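Chapter 2
Sorting and Classifying

In this chapter you will learn:
how to choose a rule for sorting
why one set of objects can be sorted in more than one way
how to record your groups in a table

Nkechi Onyeka keeps a small hardware shop in Plikusby. When she took it over, all the screws were in one big drawer. She first sorted them by length, and after some weeks she sorted them again by the shape of the head. The screws were the same, but the groups were different. Both ways were correct - each one answered a different question from her customers.

A property that we use for making groups is called an attribute. Color, shape, size and weight are attributes. Before you start to sort, you must decide which attribute you will look at, and you must keep to it until the last object has its place.

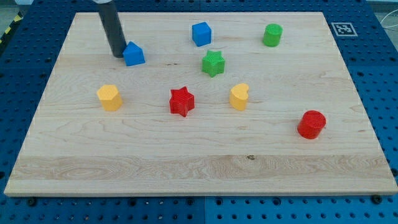

Figure 2.1 Colored blocks on a wooden board. Each color appears on two different shapes.

Look at the blocks in Figure 2.1. If we sort by color, the star with five points goes together with the green cylinder. If we sort by shape, the green cylinder goes together with the red one, and the heart stays alone. A group may have only one member, and this is not a mistake.

Before you read Section 2.1, write down one more rule for sorting these blocks. Compare it with the rule of your partner. You will need both rules again in Exercise 12.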